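Sorting Small Packets: What We Learned from One Cardboard Box
Student project report, Meltmont Design Workshop
27 May 2025

Our project started back in October with a complaint that anyone who has ever owned a junk drawer will understand. The supply shelf in our workshop was full of little packaged things, the kind that come on a card with a clear front, and every time you wanted one you had to tip out the whole lot (and then, of course, put it all back again!). We wondered whether a plain cardboard organizer, cut down low and split up with thin partitions, could do the job of the plastic trays in the Kelitz catalog.

We made 4 versions of the box. The first had tall walls, and it looked wonderful, but you couldn't get your fingers in. The second was lower and much friendlier to use. The third had 15 compartments, far too many, and we were all a bit embarrassed by how long it took to find anything in it. The last went back to low walls and bigger spaces, and that is the one we kept.

For the sorting sessions we spread the packets over the table and put them away one at a time, with the box open in the middle. Our rule was that a packet should stand up against a partition with its label showing, so you could read it without picking it up. We were very fond of this rule, maybe fonder than it deserved.
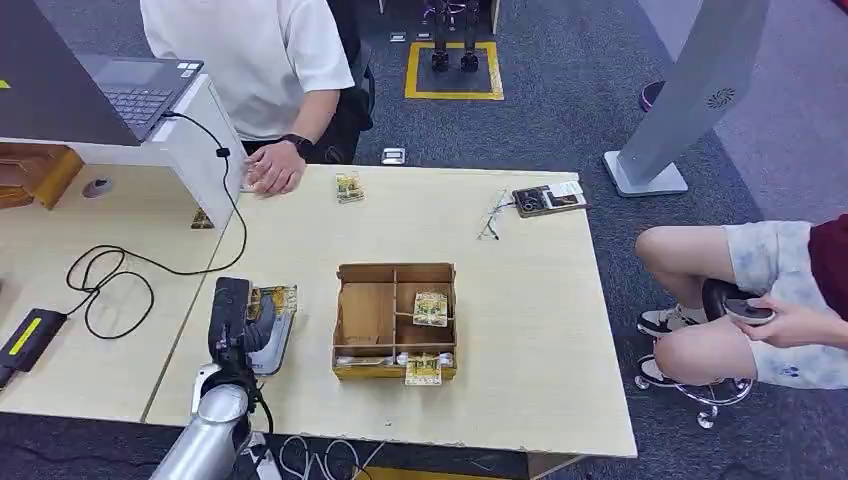 Iordache felt that standing everything up was a mistake for the thinner packets, which would only slide down or end up over the front wall, and wanted the front compartments kept for things that are happy lying flat. We argued this back and forth for most of an afternoon, and in the end we wrote it into the plan: upright at the back, flat at the front.

There is still plenty we would like to try. The partitions need a tighter slot where they cross, and we never settled on where the labels for the compartments themselves should go. We have saved the cutting pattern for the fourth box in the workshop folder, along with our notes on the other three.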